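Bench notebook, Votwood shared shop
Jan 31, 2026 - plates, again

Picked up where I left off with the plate routine. Goal for this session was dull on purpose: go down over a plate, grab the rim, lift, don't drop it.
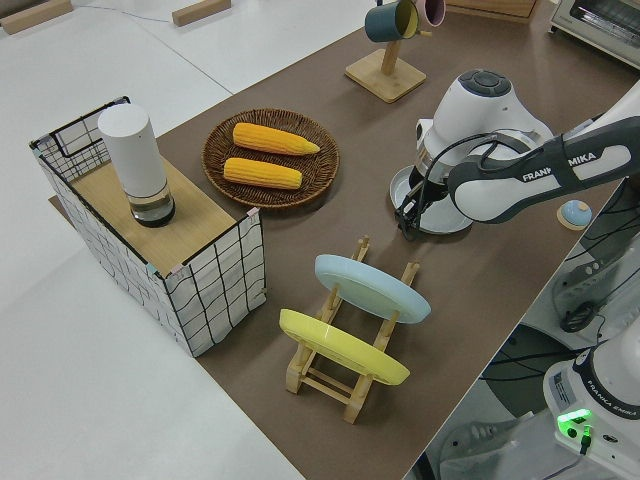 First thing I did was redo the table height, because I never trusted the old number. Jogged down by hand, touched off, saved it. New offset is 6 mm lower than what was in the file (so that explains all the air-grabbing last time!). Wrote it on tape and stuck it inside the cabinet door so we stop losing it.

Then runs on the white plate, lying flat. A flat plate is a pain. The rim sits so close to the table that the fingertips want to hit the tabletop before they get under anything. Quang Sầm's idea was to come in tilted and let one finger slide under the rim - tried that at slow speed and it went much better. Got 8 good lifts before one slipped, and that one slipped when I bumped the speed back up, so my fault.

Haven't touched the rack yet. The blue and yellow plates standing in it should be easier to grab, but the wooden uprights are close and I want the keep-out boxes in first. Same for the mug tree. I'd hate to sweep a mug onto the floor to save ten minutes of typing.

Logs are saved as run 329 through run 438, most of them junk from the touch-off fiddling. Don't delete them please, I want to plot the finger force.

To do:
- keep-out boxes for rack and mug tree
- softer fingertip pads, ask Quang Sầm if the Cernell ones ever came
- tie up the black cables on the floor by the base, I keep catching my foot
- try the yellow plate out of the rack, slow

Leaving the tilted approach as the default. If you need the straight-down one, it's in the Chiba folder.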